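Zastton Label Studio: Setting Up Your Custom Hoodie Order
Part 2 – Sizing and artwork 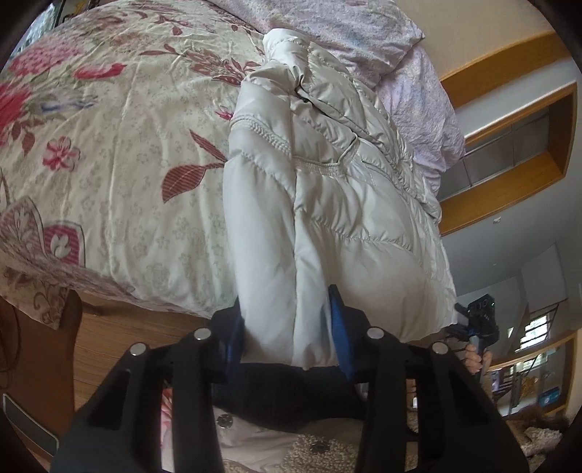
Laurinda Pinheiro
Customer Setup, Zastton

I'm assuming you've made your account and picked a blank. If you went for the Fonseca fleece, great choice – I live in mine!

1. Open Artwork and upload your design. Keep the name under 88 characters or it won't save.

2. Drag it onto the chest or back. I like to leave 2 inches below the collar seam.

3. Tap Size Mix and type in how many you want of each. The minimum is 5 per color.

Note: black thread on navy looks lovely on screen and vanishes on the real thing. Ask me how I know.

4. Hit Send Proof.

Caution: once you approve the proof, the colors are locked. If you see error 402, your card didn't go through, so try it again from Billing.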